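Skanbridge Household Robotics Practice Project
Progress report to the Prunatar program office
June 5, 2026

Status against plan

Work package 2, the draft code of practice for robot arms in domestic kitchens, is on schedule. Draft 5 of the code went out for internal review at Stindgate and came back with comments on the clauses for work surface layout, cable routing and stop conditions. The first two are resolved. The third is open and is covered below.

The episode log now holds 2,657 entries. Each entry records the task, the surface layout, the speed setting and the reason for any stop. Entries without a stop reason are rejected by the Ezzat checking script and returned to the operator.

Surface layout and contact tasks

Clause 4 sets out what may be on a counter while an arm is working over it. The earlier wording called for a cleared surface. Reviewers considered this unrealistic for a home, and the clause now allows ordinary items to stay in place if they are listed before the episode starts. Lighters, knives and glass are listed separately as items of concern – the operator must enter them by name. Cloth handling is treated as a contact task and has its own force limit.

Tiled kitchen counter, Franka arms, cloth and household items

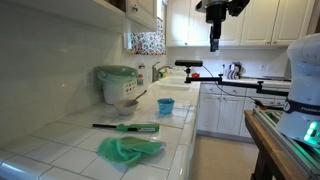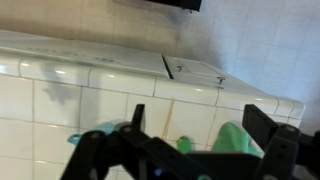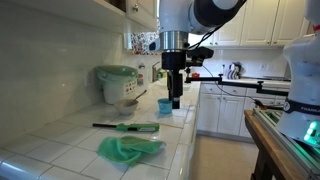
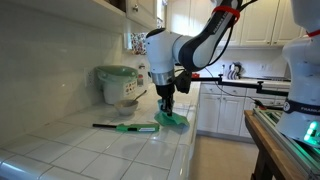 The force limit for contact tasks on hard surfaces is set at 20 N in the current draft. One reviewer asked for a lower figure on tile with raised grout. We have kept the limit and added a requirement to approach at reduced speed over the last 300 mm of travel.

Clause 6, on cables, now requires a check of slack at full reach before each session and again after any change of tool or camera mount. Shared work areas need a single stop control that acts on every arm within reach of the surface.

Open items

Stop conditions. The draft does not yet say when an operator may resume after a stop caused by unexpected contact. Two options are under review: a fixed inspection list, or sign-off by a second person. The second option costs more staff time and would affect the budget for work package 3.

Lighters. We propose that fueled lighters be barred from all episodes and that only emptied units be allowed. The wording needs approval from the program office before it goes into Draft 6.

Spending is within the approved budget. No change to the delivery date is requested.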